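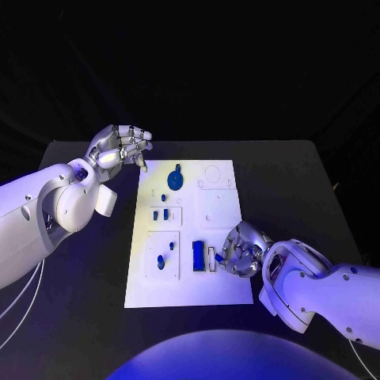
Two robotic hands over a white board, one with a small blue object at its fingertips.

Trullovville held on to their unbeaten December with a 2-2 draw away to Brarnora, if "held on" is the phrase for conceding twice in the last 8 minutes to a side that had gone 296 minutes without a goal.

Both Trullovville goals came before the break. The first went in off the shin of a defender who was apologising to his keeper at the time, and the second was a tidy header from Serrano, left alone at the far post with the sort of space usually reserved for visiting royalty.
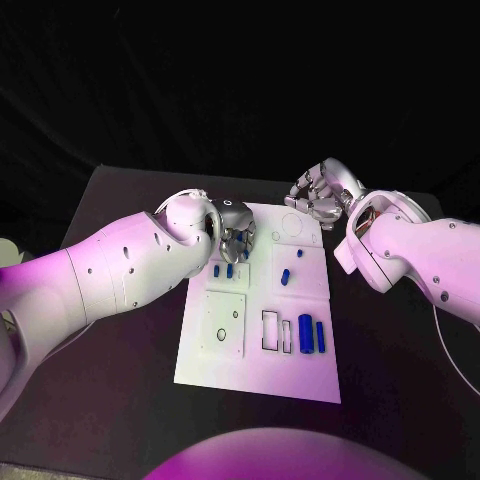

After that the visitors settled in to defend their lead, a job they approached with great seriousness and very few tackles. Manager Demetrio Marín sent on a fifth defender, then a sixth, and Brarnora scored through the gap between them. 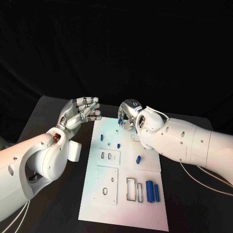
Hajar Belkadi called it a point gained, and said anyone who had watched the club's away form last season would take it and get on the bus quickly. Marín, asked about his substitutions, praised the travelling supporters.
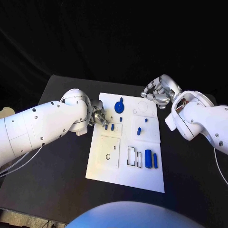 Team news

Serrano limped off late with a tight calf and will be assessed before the cup tie. Left back Basier is suspended after collecting a second yellow card for arguing about the first. Trullovville have 21 points and stay in the top half on goal difference, a margin their defence is working hard to reduce.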